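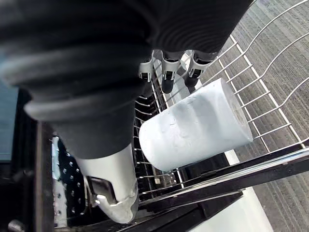

Greifer mit Faltenbalg über dem Geschirrkorb, rechts der weiße Becher.

Zwischenbericht an die Projektleitung Holtance
Erprobung des Küchenmoduls Wullent (Anbieter: Zarkham)
Stand: 2021-08-05
Verfasst von: Laurinda Pinheiro

Das Modul läuft seit Januar bei uns im Testbetrieb und räumt Geschirr. Der Prospekt spricht von »müheloser Entlastung«. Die Mühe liegt bislang vor allem bei Bronisława Sowa, die den Korb vor jedem Durchgang so belädt, wie das Modul es gern hätte.

Becher: Stehend sitzt der Griff zuverlässig. Liegend auf den Drahtstiften verhandelt das Modul noch, gelegentlich recht lange. Zarkham hat uns 2 neue Greifprogramme geschickt, von denen eines installiert werden konnte.

Schutzhülle: Der schwarze Faltenbalg ist der unstrittige Erfolg des Quartals. Er trägt allerdings auf, und im hinteren Teil des Korbs wird es eng. Moreira bietet eine schlankere Ausführung an, Lieferzeit 5 Wochen.

Dauerlauf: Vertraglich vereinbart sind 1000 Greifvorgänge ohne Eingriff. Wir haben zweimal begonnen. Über die Definition von »Eingriff« führen wir mit dem Anbieter einen regen Schriftwechsel; gutes Zureden zählt nach unserer Auffassung nicht dazu.

Kosten: im Rahmen, abgesehen vom Porzellan. Wir testen daher vorerst ohne die Teller aus der Kantine.

Offen: Freigabe für den Faltenbalg von Moreira sowie das deutsche Handbuch. Die vorliegende Fassung endet nach dem Kapitel »Auspacken«.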